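I got to Busovberg on the slow bus, which drops you at the bottom of the hill and leaves you to work out the rest. It was a Thursday in May and it had been raining since breakfast. By the time I found the right gate my notebook had gone soft at the corners, and the woman I'd come to meet took one look at me and put the kettle on before I'd said a word.

She has been letting out rooms here for years, and before that her mother did, and what I wanted to talk about was curtains. Well, curtains and cloths and bedspreads. Guests who've stayed with her go on and on about how the place feels — a friend of mine came back from a weekend there and changed every fabric in her flat — and I wanted to know how she does it on hardly any money.

"People think I've got an eye," she said, pushing the biscuits at me. "I haven't got an eye. I've got a cupboard."

The cupboard is on the landing and it is enormous. It came from her mother's house and had to go up the outside of the building on ropes. In it is everything she's bought, been given or rescued since she took over, folded and stacked by weight, heavy at the bottom. She doesn't sort by colour. I asked why not and she looked at me as if I'd asked why she didn't sort by smell.

"If you sort by colour you go looking for blue. I don't want to go looking for blue. I want to pull two things out and see if they get on."

Most of it comes from Kováčik, a shop down in the valley that sells the ends of rolls, and she's fiercely loyal to it. She took me through her best finds with real glee. There was a length of heavy linen with a fault running down one side (she cut the fault off and got two tablecloths), and a great bolt of lining that did the whole top floor. The most she has ever paid in one go was 980 crowns, years back, and she still sounds a bit guilty about it.

"I didn't tell anyone for a week. I hid it under the bed like a teenager!"

I asked where a person should begin if they've got a dull room and no cupboard. Curtains, she said straight away. Get them darker than you think you want, and get them longer. She is very firm on length. Her own mother hung everything at the sill to save cloth and the rooms always looked, in her words, like boys who'd grown out of their trousers.

"Brown's lovely. Everyone's frightened of brown. You put a good dark brown at the back of a room and then you can put any silly pale thing you like in front of it."

Pale green is her favourite silly thing. She's got it in the breakfast room, on cushions, on a lampshade she's not sure about. She likes a check or a thin line through it as well, because a plain cloth shows every crease and she has no intention of ironing.
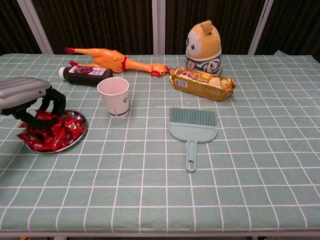 Dark curtains behind, pale mint check in front.

We got on to washing, as I suppose you always do. She does everything cool and hangs it in the yard, even in winter, and she won't have a tumble dryer in the house. There was one once, a Tokar, and she gave it two months before it went to her cousin. New cloth gets soaked overnight before she cuts it. She learned that the hard way with 48 napkins that all came out of their first wash a slightly different shape.

"We used them anyway. I told the guests they were handmade."

And does she ever throw anything out? She had to think about that one. There's a bedspread on the top shelf that her grandmother sewed, and her grandmother lived to 88 and apparently never stopped mending it. It's nearly all patches now. She got it down to show me and we both held a corner, and she found a new hole and tutted and put it over the back of her chair to see to later.

The rain had stopped by then. She walked me down as far as the Prodow road with a coat over her head, still talking about hems, and waved the bus down herself when it came.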